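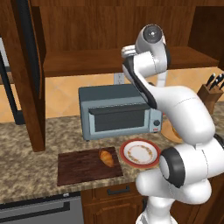

Spend your money on the computer first and the motors second, one member of the Drasbridge workshop told me before I had taken my coat off. The arm would come along in its own time, went the advice, but anyone who bolted it to a bench before it could move a bread roll on a screen was going to break something.

The bench in question is at the back of a former printer's unit in Drasbridge, past the lathe and the shelf of tins. On it, when I visited, were a base plate, a shoulder joint and two lengths of tube. The rest of the arm was in trays. It will have seven joints when it is finished, and the people building it have called it Lelari.

Lelari is meant to do small jobs on a kitchen worktop. It will pick things up, put them on plates and move the plates to one side. The group chose kitchen work after a long argument about soldering, which half of them wanted and which needs a much steadier arm than they can afford. Food is soft and a plate is a big target.

Work started in December with a secondhand power supply and a set of drawings. The motors came from Boonyarit, a small supplier that sells surplus parts by the box, and the first box cost £409 with delivery. Two of the motors had the wrong shaft and went back. The replacements arrived with the right shaft and the wrong plugs, so an evening was spent cutting off connectors and crimping on new ones.

The control board is a Vultel. It is an old model, and the manual assumes you already own the previous one. It reads the position of each joint and passes it to an ordinary desktop computer under the bench. Cables have been the worst of it. They have to run through the joints with enough slack to let the wrist turn, and the first attempt pulled a plug out whenever the elbow straightened. The second attempt uses a coil of flat cable inside each joint cover. It takes longer to fit and nobody enjoys doing it, but the plugs have stayed in.

Most of the evenings I sat in on had no metal in them at all. The group gathered round one monitor and worked in a simulated kitchen with a ready-made arm, trying out moves and saving the ones they liked. The model is free to change, so a plate can be somewhere else on the next run and the bread can be turned round. A bad move costs a restart. On the bench it would cost a gearbox.
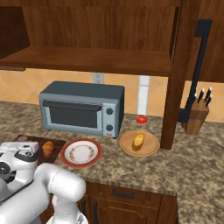 Planning a reach is slower than I had expected. You pick the place where the fingers should end up, and then you have to decide what the rest of the arm does while they get there. There are usually several answers, and some of them put the elbow through the cupboard. Moving the croissant from the cutting board to the red-rimmed plate is a short trip across the worktop, but the toaster oven stands right behind the plate and the shelf runs along above it. Lift too high and you are closer to the shelf than you need to be. Stay too low and the fingers can catch the plate's rim on the way in. The group's answer was to add one extra point in the middle of the path and make the arm go through it.

They keep a log of the runs in an exercise book. By February 2026 it had over 256 entries, most of them a line long. "Dropped, grip too late" is a common one. "Fine" appears less often, and on one page somebody has written "fine??" and underlined it.

A simulation only goes so far, and the group is blunt about where it stops. Their own joints have play in them and the simulated ones have none. A real croissant crushes and sheds flakes. The friction between finger and food is a number they chose, and they changed it twice while I was there. The plan is to start the real arm with blocks of upholstery foam, at a quarter of the speed used on screen, with a stop button wired to a foot pedal. The pedal came off a sewing machine and has already been fitted.

There is still the gripper to make. The current design has two fingers driven by one small motor, with pads cut from a silicone baking mat. Three sets of pads have been cut so far in different thicknesses. The thinnest grips best and tears soonest.

The forearm goes on next, once the bearings have been pressed in. That job needs the arbor press, which is booked for the rest of the month by someone restoring a mangle, so in the meantime the bench is being used to label cables.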